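Stondham Guest House Owners' Group
Minutes of the February meeting, held in the back room at Lutano, 7 p.m.

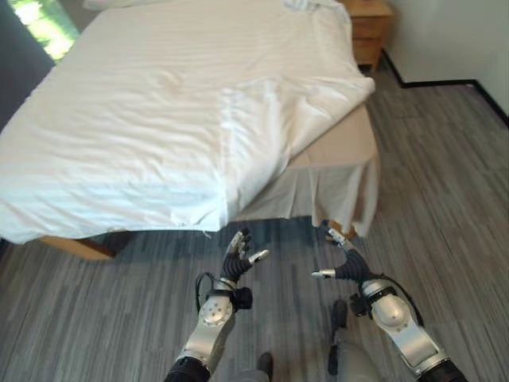 Present: Katalin Vörös (chair), members from Matheson Street, Gendside and the lower town. Apologies were received from the two Harbor Road houses.

1. Minutes of the last meeting
Agreed, with one correction. The parking permit charge was recorded as a monthly charge. It is yearly.

2. Linen contract
The current laundry contract ends in the spring. The laundry has offered to renew on the same terms if we sign for 2 years. Members from Gendside said that deliveries had been late over the holidays and that double flat sheets had come back mixed in with kings. Katalin will ask for a one-year term and a fixed delivery time before 10 a.m. If the laundry says no, she will get a price from one other supplier and bring both to the next meeting.

Members who want to leave the shared contract and wash at home should tell Katalin before she writes to the laundry.

3. Town map and leaflet
The reprint will be 2000 copies, the same as last time. The walking route past the mill needs to be redrawn now that the footbridge is closed. Matheson Street members will check the opening hours listed for the museum and the pool. There was a long discussion about whether to keep the restaurant page. It stays in for this printing, without prices.

4. Late arrivals
Several houses have had guests turning up after 11 p.m. without calling ahead. It was suggested that all members use the same wording in the booking confirmation. A draft was read out and accepted after the word "strictly" was taken out. Key boxes were discussed, but each house will decide for itself.

5. Breakfast hours during the road race
Runners will want breakfast early. Most members are willing to open at 6. Those who can't will offer a packed breakfast the night before.

6. Money
The balance stands at $67 after the room rental was paid. Leaflet costs will be split by number of guest rooms, as before. Payment is due before the order goes to the printer.

7. Any other business
The streetlight outside Gendside is still out. Katalin has reported it and will call the town office again.

The next meeting will be in the same room at the same time. Items for the agenda to Katalin, please.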